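Couples counsellor and family support worker (two posts)
Vitside Family Practice

Closing date: September 5, 2020

We're growing, and we'd love to hear from you! Vitside is a small practice offering counselling to couples, parents and young people. Haiyan Xu and Deming Lu opened it in two borrowed rooms above a bakery, and last year we saw 517 people through our doors. The waiting list now stands at 57 families, so we need more hands.

The counsellor will hold a caseload of up to 20 clients a week, mostly couples, with some evening work. You'll need a recognised diploma and at least 100 hours of supervised practice. We don't mind which approach you trained in - Deming and Haiyan have argued happily over theirs for years. 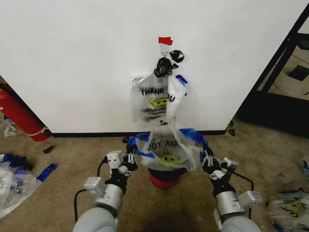 The family support worker will spend more time out and about, visiting parents at home and helping to run our Abella group for new mums and dads. It's a lively group (bring your own biscuits, they go fast) and Qiuyue Xie, who has led it from the start, will show you how it all works. No formal qualification is needed for this one, but you should have worked with families before, paid or unpaid.

Both posts are part time, three days a week, and can be shared. You'll have supervision every fortnight, paid training days and a proper lunch break. We all eat together when we can.

If you speak Mandarin or Cantonese as well as English, please say so. Plenty of our clients prefer to talk about home in the language they use at home, and at the moment Wenjie Tan is covering most of those sessions on his own.

To apply, send a CV and a letter of no more than two pages to Zeyu Cai at the practice. Tell us which post you want, which days suit you and a bit about why this kind of work matters to you. Zeyu is also glad to chat by phone before you apply. Interviews will be held by video call, and we will reply to everyone who writes, whatever we decide.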